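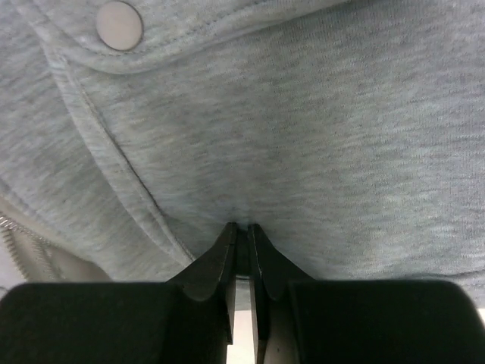 Zuzana Slanina

Call for participants: the Clekine clothing diary

Clekine is looking for people in Brerasness and the surrounding townships to keep a diary of the casual clothes they wear at home. The diary runs for eight weeks. Participants who finish it receive $160.

The project looks at everyday tops: sweatshirts, hoodies, fleeces, old jumpers, the things people pull on after work and on weekends. We want to know how often they are worn between washes, how they are dried, what gets mended, and at what point someone decides a garment is done. Work clothes and school uniforms are not included this time.

Our postal survey last year brought in 1092 replies. It told us a fair amount about what people own and very little about what they do with it. Many wrote notes in the margins about a favourite top they had kept going for years, with new cuffs or a patched elbow, and the form had no space for that. The diary does.

Who can take part

You need to be 18 or older and living in the Brerasness postal area for the full eight weeks. You should do at least some of the washing in your household. You don't need to be interested in fashion, and you don't need to sew.

We have plenty of people from the survey who live alone or as a couple. We are short of:

Households with three or more people
Shift workers
Renters who share a laundry or use a laundromat
Anyone over 70
People who buy most of their clothes second-hand

If you took part in the survey you are welcome to apply again. One person per household, please.

What you would be doing

At the start you choose two tops that you already own and wear regularly. They can be any age and in any condition. A hooded sweatshirt is fine, so is a zip-up or one with snaps. Please don't buy anything for the diary.

Each time you wear, wash, dry or repair one of the two, you make an entry. Most entries take a minute or less. You can use the paper booklet or the web form, and you can switch between them part way through. Missed days are expected. Leave them blank and don't guess afterward.

There are also two short interviews by phone, one in the second week and one after the diary ends. Each takes half an hour or so. I do all of the interviews myself, on weekday evenings or Saturday mornings.

At the end we ask for a few photos of each top laid out on a table, taken on a phone. The instruction sheet lists what we need: neckline, cuffs, hem, and any stains, pilling or damage. Wrinkles don't matter.

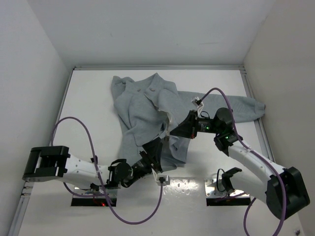 Payment and costs

The $160 is paid by bank transfer or as a gift card for the Fimari grocery store on Garba Street, whichever you prefer. Half is paid after the first interview and half after the second. If you withdraw between the two you keep the first half.

Postage on the paper booklet is covered both ways. We can't pay for laundry soap, laundromat visits or repairs made during the diary.

Privacy

Your name and address are kept apart from your diary. Interviews are recorded with your permission and the recordings are erased once they have been typed up. If you don't want to be recorded, tell me and I will take notes by hand. Photos should show the garment only, with no people in them. We may use short quotes from diaries in the report, without names and with street or workplace details removed.

You can stop at any time and you don't have to say why. Ask within a month of stopping and we will delete your entries as well.

How to apply

Pick up a form from the front counter of the Brerasness library, or write to me care of Clekine, Garba Street, Brerasness. Include your name, a daytime phone number, how many people are in your household, and one or two lines about the tops you would choose. Tell us if you need the booklet in large print.

Applications close 3/19/22. Everyone who applies will get a reply by the end of March - including those we can't fit in this round, who will go on the list for the winter outerwear diary if they wish.

Diary booklets go out in the same envelope as the consent form. Please sign the form and mail it back before making your first entry.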